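Mathebula Letters - notes on the collection
Last touched 27/06/2018

Hi, and thanks for opening this file before the spreadsheet. I put the collection together because I kept arguing with friends about what open letters are for, and at some point I wanted to have the letters in front of me while I argued.

What's in it

There are 359 open letters, all of them complaining about a movie, a TV show or a stage play, and all of them written by people who felt their community had been left out, made fun of or used as set dressing. I skipped plain bad reviews. If the writer only hated the ending, it's not in here (and boy, did I read a lot of those).

One row per letter. The columns are:

id - just a number, with gaps where I threw things out
year
community - in the writer's own words, never mine
work_type - movie, tv or stage
addressee - director, network, studio, critic or "other"
ask - what the writer wanted: apology, edit, meeting, boycott, nothing
reply - yes, no or unknown
text - the whole letter, typos included

The ask column is the one I care about most, and it's also the messiest. Plenty of writers want three things at once, or start out asking for an apology and end up asking for lunch. I picked the strongest one and put the rest in a notes field. If you disagree with my pick you may well be right!

Where the letters came from

Most are from small community papers and blogs. Branerix, the newsletter archive, gave me a big batch in March, and 11 more were typed up by hand from photocopies. Letters from Kallska (a message board that closed) are marked with a K in front of the id.

How I sorted them

I read everything twice, 15 letters at a sitting, which is my limit before they all start sounding like one very tired person. Then I ran Mikatis over the text to catch duplicates. It's a little script of mine, nothing fancy.
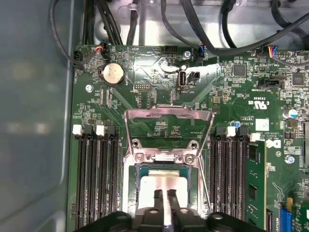
It found 9 pairs that were the same letter with a different headline, and I kept the earlier one each time. Reprints with real changes stayed in as separate rows - a writer who softens a line the second time around is telling you something.

Known problems

A "no" under reply means the writer later said there was no answer. Silence got "unknown". Please don't turn those into a percentage of ignored letters, I've seen it done with an older version and it made me wince.

It's all English, mostly American, and heavy on movies. Stage is thin.

Using it

Go ahead and quote, teach or argue from it. Keep the writers' names off anything you repost, and if you find a mistake, send me the id and what you think it should say.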